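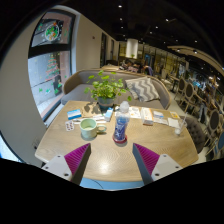
Table clearing automation is the use of robots, carrying machines and related tools to remove used items from tables in cafés, canteens and restaurants. It covers picking objects up, sorting them, moving them to a return point and resetting the table for the next guest. The term does not usually include dishwashing or the delivery of food, although some systems combine all of these.

Clearing was automated later than carrying. Wheeled tray carriers need only a mapped floor and a flat shelf, and a member of staff still loads them by hand. Picking objects off a table is harder. A single tabletop may hold a mug, a bottle, a napkin, printed paper and a guest's own belongings, and the items that must stay look much like the items that must go. Clear plastic is a known difficulty, as reflections and the background seen through it can mislead depth sensors. 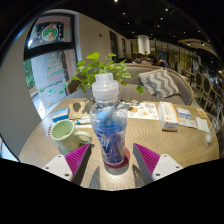 Methods

Most picking systems use a gripper with two opposed fingers. Soft or ridged pads spread the load and allow some error in position. Rigid containers are normally held low on the body, where a bottle is less likely to tip as the fingers close. Mugs may be taken by the body or the handle. Flat items such as menus and cards are often left to staff.

Movements can be programmed in advance, or learned from recorded demonstrations in which a person does the task with a hand-held gripper. Demonstration work tends to be done among ordinary furniture, with sofas, plants and changing daylight, so that the recordings match the conditions of use. The Jarkard method, named after the firm that introduced it, calls for 200 recorded grasps per type of object before a machine is allowed to handle that object near guests.

Effects on work

The best documented case is the Prereck canteen in Busholm, which had 23 floor staff when a clearing system was installed in April. Time spent walking to and from the return point fell during the first months. Time spent checking tables rose. The average table was cleared in 90 seconds, slower than an experienced worker, but the machine could be sent out during the midday peak while staff remained at the counter.

Job content changed more than the number of jobs. Clearing had been an entry-level task, given to new workers as a way to learn the room and its regular guests. After installation, new workers began at the counter and took longer to become familiar with the seating area. Two senior workers were given a new duty – restarting the machine and recording each fault – which at first carried no extra pay. The duty was later added to the job grade.

Staff reported less strain in the wrists and shoulders. They also reported more interruptions, mostly calls to decide whether an item had been left behind or was still in use. A log kept over one season listed 147 such calls, of which roughly half involved drinks that were not finished. 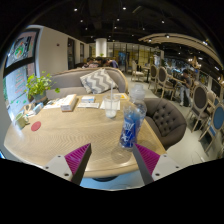

L. Paredes, contributing editor, service industries

Limits and open questions

Grip force is set as a compromise. A light grip lets a full bottle slip, while a strong one dents thin plastic and can push liquid out of an open container. Some operators set one low force for all objects and accept a higher rate of drops.
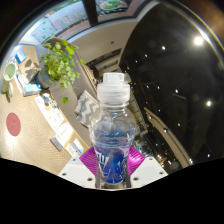
Clear plastic bottle held near its base between ridged gripper pads.

Personal items remain the main reason for keeping a person in charge. Medicine packs, cards and small boxes are hard to tell from litter by shape alone, and most house rules bar a machine from touching any object it cannot name. Practice differs on who is responsible when such an item is lost – the operator of the room, the supplier of the machine, or the worker who approved the pick.

See also: Tray return; Service robot; Job grading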